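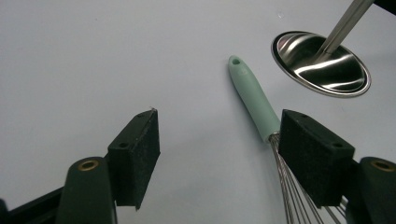
**Utensil sorting cell at the Grustwood commissary: effect on prep and dish room staff**

**watix_ops_lead**
Management has confirmed that the Watix sorting cell will remain in the dish room after October. Whisks, ladles and other hand tools will be sorted by the cell on weekdays, and the two sorting positions on the late shift will be reassigned to prep. I would ask members from other sites to describe how this affected schedules and pay grades.

**dishroom_late**
Our site, Dokia, made the same change. The cell handles 900 pieces on a normal shift. The manual table handled 1000, with four people who also covered breaks and spills. The published comparison left those duties out.

**grade3_prep**
I must disagree in part. I was moved from sorting to prep and kept my grade. My wrists are better. The training period was short, however, and the knife certificate had to be completed on a Saturday without prior notice.

**dishroom_late**
Your grade was kept under the old agreement. New hires at Dokia enter one grade lower, and the posting lists "cell attendant" duties that formerly belonged to maintenance.

**oh_site_rep**
At the Oh kitchen we requested three items in writing before the trial began:

- no loss of hours for reassigned staff
- paid time for all training
- a manual table kept in service for wire tools

The third was refused at first. Whisks catch on one another when they come out of the rack together, and an attendant must separate them by hand. The table was restored after that was entered in the shift log.

**watix_ops_lead**
Thank you. Did the attendant role carry a supplement?

**oh_site_rep**
It did not. The request is still open.

**grade3_prep**
I would add that Grustwood washes around 2000 pieces on event days -- please ask who will staff the table on those days, as the weekday plan does not say.

**watix_ops_lead**
I will raise both points at the next staff meeting and post the written reply in this thread.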